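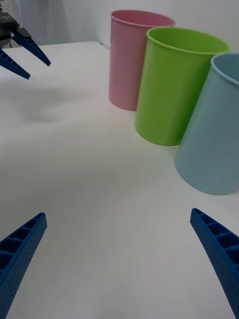
Does following a standard make a robot safe?
It makes the paperwork safe. The robot depends on who set it up, who changed it afterward, and whether anybody wrote the change down.

About us

Wusum is a small firm that reviews robot workcells and the rules people write for them. We work for labs, schools and light manufacturers, mostly places with fewer than 20 robots and one overworked person in charge of all of them. We don't sell robots, guards, sensors or software, and we don't take a commission from anyone who does.

The company was started by Judit Sárközi and Bjarke Ingvarsson after both had spent too long on the other side of the table. Judit wrote risk assessments for a packaging integrator. Bjarke ran a test floor where two-arm stations were taken apart and put back together every week, and where the risk assessment on the wall described a layout that had been gone since the previous August. It had been signed off three times in between. He still has a copy and hands it around at training days.

What we are doubtful about

Most of our clients come to us wanting a certificate. We try to talk them out of it in the first phone call. There are good published standards for industrial robots and for people working near them, and we use them daily. What we don't believe is that a binder of completed forms tells you much about a cell on an ordinary afternoon, when somebody has swapped the fingers on a gripper and moved the table over so the cabinet door will open.

We have a particular dislike of the word "collaborative" on a sales sheet. An arm may be built to limit its force. Put a sharp part in its grip, or a hard edge behind the place where your hand goes, and the limit on the sheet no longer describes your risk. The assessment has to cover the whole job: arm, gripper, part, table, person. We have lost work by saying so, and will probably lose more.

"Soft" is another one. Flexible plastic fingers are pleasant things to work with and they forgive a lot of bad aim. They still have an arm behind them. We have read assessments where the gripper section was a single line, "soft fingers, no hazard," and we sent every one of them back.

How we work

A review starts with a visit, and we ask you not to tidy up for it. We want to see the cell doing the job it does every day, with the regular operator and the regular parts. If the job is sorting plastic cups, please don't show us the demo with the foam blocks.

We then go through our own checklist, called Lornau. It began at 300 questions. At one point it had grown to 516, and Judit cut it back after finding that people (including us) were ticking the last pages without reading them. It is shorter now and harder to get through. Almost every item asks for something we can watch or try: press the stop from where the operator really sits, bring both arms toward the shared space at low speed, pull the network cable, cut the power with a part in the grip and see what drops.

For stations with two arms we spend most of our time on the space both of them can reach. Software that keeps arms apart is fine, and we like it. We want to know what it assumes. Does it know about the fingers you fitted last month, or is it still planning around the old ones? Who is allowed to turn it off, and does anything on the screen show that it's off?

You get a written report of no more than 20 pages. Findings are listed in the order we would fix them. We leave out the color-coded risk grid unless your insurer insists, and then it goes at the back.

House rules we give to everyone

These come from our starter sheet, which you may copy and change as you like.

Any change to a gripper, a finger or a mounting plate gets a dated line in the cell log, with a name.

Speed is set for the worst part you handle, and stays there until the assessment says otherwise.

One person holds the teach pendant. If that person walks away, the arms are stopped first.

Keep mugs, phones and tools off the work surface, including during breaks.

A stop button that needs a reach across the table doesn't count as a stop button.

Near misses are written up the same day. We would sooner read a badly spelled note than a clean summary from the end of the month.

Who pays for what

Reviews are charged at a fixed price agreed before the visit. Return visits within the same contract cost less, and we do insist on at least one, because a report with nobody coming back to check it tends to end up in a drawer. Our longest-running client is Þórarinsdóttir, a training workshop where students program the arms themselves and the cells change constantly. They disagree with us regularly and in detail, and several of the rules above are better for it.

We were also asked to endorse Drillero, a drilling attachment for small arms. We declined, as we do with all endorsements. Our notes on the guarding went to its makers and they're free to share them.

What we can't do

We can't certify your cell, act as your lawyer, or tell you that nothing will go wrong. Any reviewer who offers you that last one should be asked to put it in writing. We also don't review mobile robots or anything that flies. Bjarke is learning about the first – slowly – and has no interest in the second.

The starter sheet was last revised 4/24/24. If you are using an older copy, the rule on teach pendants has changed and you should replace it.

To ask for a visit, write to Judit with a short account of the job, the number of arms, and a copy of your current assessment in whatever state it's in.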